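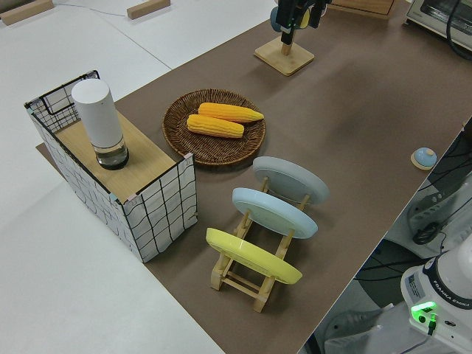 ## 4. Puesta en marcha de un punto de venta nuevo en Tallus

Este apartado se aplica a las tiendas de terminal (aeropuerto, puerto o estación) que pasan a gestionarse con Tallus. Si el local ya funcionaba con otra concesión y solo cambia de titular, vaya directamente al apartado 5, «Traspaso de concesión».

Antes de empezar, tenga a mano:

- el código de concesión que figura en el contrato con el gestor de la terminal
- el plano del local con la superficie de venta y la de almacén por separado
- el listado de categorías autorizadas (perfumería, tabaco, bebidas alcohólicas, alimentación, accesorios)
- un usuario con perfil de responsable de zona

### 4.1 Alta del local

1. Abra **Tallus > Locales > Nuevo**.
2. Escriba el código de concesión sin guiones ni espacios. El sistema rellena la terminal y la zona.
3. Compruebe la zona. «Lado aire» corresponde a los locales situados después del control de seguridad y «Lado tierra», a los anteriores.
4. Introduzca la superficie de venta en metros cuadrados, sin contar el almacén. Si el contrato viene en pies cuadrados, pulse **Convertir**.
5. Guarde. El local queda en estado *Pendiente*.

> **Precaución.** La zona no se puede modificar una vez registrada la primera venta. Un local dado de alta por error en «Lado tierra» aplicará impuestos a todos los tiques y habrá que anularlo y crearlo de nuevo.

### 4.2 Categorías y surtido

1. En la ficha del local, abra la pestaña **Surtido**.
2. Marque únicamente las categorías que aparecen en el contrato.
3. Seleccione la plantilla de surtido. La plantilla general, Fulel, incluye 3.543 referencias; la reducida, Vlad, está pensada para quioscos y contiene solo accesorios, prensa y alimentación.
4. Pulse **Aplicar plantilla** y espere a que la barra llegue al final. No cierre la ventana.
5. Revise la lista de referencias rechazadas. Las más habituales son las que no tienen código de barras o pertenecen a una categoría sin marcar.

Nota: los lotes promocionales no se importan con la plantilla. Se crean a mano en **Surtido > Lotes** cuando el local ya está activo.

### 4.3 Cajas

Cada local admite un máximo de 12 cajas. Repita estos pasos en todas:

1. Encienda el terminal y espere a que aparezca la pantalla de vinculación.
2. En Tallus, abra **Cajas > Vincular** y copie el código en el terminal.
3. Conecte el lector de tarjetas de embarque por el puerto trasero. El puerto lateral solo da corriente.
4. Lea una tarjeta de embarque de prueba. En pantalla deben aparecer el vuelo y el destino.
5. Haga una venta de prueba con cada medio de pago y anúlela desde la misma caja.
6. Imprima el informe de apertura y guárdelo con la documentación del local.

Si el lector pita dos veces y no muestra el destino, descargue otra vez la tabla de vuelos en **Cajas > Datos > Vuelos**. Si el fallo continúa, anote el número de serie del lector antes de llamar a soporte.

> **Precaución.** No venda tabaco ni alcohol desde una caja sin lector. El sistema permite cerrar el tique, pero la venta queda como incidencia y aparece en el informe que recibe el gestor de la terminal.

### 4.4 Primera recepción de mercancía

1. Reciba el envío del almacén Drorau con el albarán abierto en la tableta.
2. Lea la etiqueta de cada bulto. Los bultos de mercancía bajo control aduanero llevan una segunda etiqueta, que también hay que leer.
3. Anote las roturas en el mismo albarán, con la referencia y las unidades.
4. Cierre el albarán el mismo día. Pasadas más de 30 horas, se bloquea y solo puede cerrarlo el responsable de zona.

La mercancía recibida no se puede vender hasta que el albarán está cerrado, aunque ya esté colocada en la tienda.

### 4.5 Activación

1. Compruebe que las pestañas **Datos**, **Surtido** y **Cajas** muestran la marca verde.
2. Pulse **Solicitar activación**.
3. Espere el correo de confirmación. Las solicitudes enviadas después de las 16:00 se tramitan al día siguiente, y las del fin de semana, el lunes.
4. Reinicie todas las cajas.

Durante la campaña de diciembre no se activan locales nuevos. Las solicitudes quedan en cola por orden de entrada.

Para cambios en el código de concesión o en el listado de categorías autorizadas, escriba a Cristian Puma, de Altas y Concesiones, desde **Ayuda > Contacto**, e indique el código del local en el asunto.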